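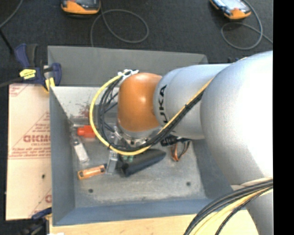 Photo: Arnaldo Rebelo

Skerley Kidney Health Project
Progress report to the Clisum Fund, second period

Prepared by Filipa Cordeiro, project lead

Where we are

The project offers kidney checks and follow-up advice to adults in Skerley who have high blood pressure or type 2 diabetes and have not had a urine test in the past year. The grant agreement set a target of 600 people checked by the end of the second year. At the close of this period we had checked 77, all of them through the two surgeries that signed up first. We are behind the plan, and the reasons are set out below.

Clinics

We ran 14 clinics between January and the end of the period. Morning sessions filled easily. The late ones, which start at 5.30pm, were half empty until we moved the reminder text from the week before to the day before. Attendance has been better from then on and we will keep the change.

The third surgery has still not signed the data sharing agreement. Their practice manager left in the spring and the paperwork had to be started again. Halima Mwakalinga has taken this over from me and has a draft back with their comments. Until it is signed we cannot write to their patients, and they hold the longest list of the three.

What people are told

Each person gives a urine sample and a blood sample, has their blood pressure taken and goes through their medicines with the nurse. Results go to the person and to their GP. Seven people had results that called for a second test within the month, and all seven have been back for it. We will not report on what those tests mean for the group until the numbers are larger.

The question the nurses hear most often is about painkillers. Many people take ibuprofen for a bad knee or back and had not heard that it can be hard on the kidneys, particularly alongside some blood pressure tablets. Beatriz Coelho has rewritten the leaflet so that this comes on the first page, with advice to speak to a pharmacist before stopping or swapping anything. The section on salt is shorter than it was. The section on drinking water now says plainly that some people have been told to limit fluids and should go by their own doctor's advice.

The leaflet is in English and Portuguese. A Swahili version is with the translator.

Staffing

Cyprian Malinowski joined as clinic nurse and has finished his training on the Cikar booking system. The second nurse post is still empty after two rounds of advertising. We would like to offer it as two part-time posts – the cost is the same – and ask for the Fund's agreement to this.

Money

Spending is under budget, nearly all of it on the unfilled post. Lab costs are as forecast. Printing went over by a small amount when the leaflet was redone, and we have covered this from the travel line. The full table is in the Bosman spreadsheet sent with this report.

Next period

Sign the agreement with the third surgery and send the first letters.
Fill the nurse post or posts.
Start Saturday-style drop-in hours at the library, if the room can be had.
Send the Fund a revised timetable for reaching the 600.

Questions about this report can go to Filipa Cordeiro, or to Halima Mwakalinga on anything to do with data sharing.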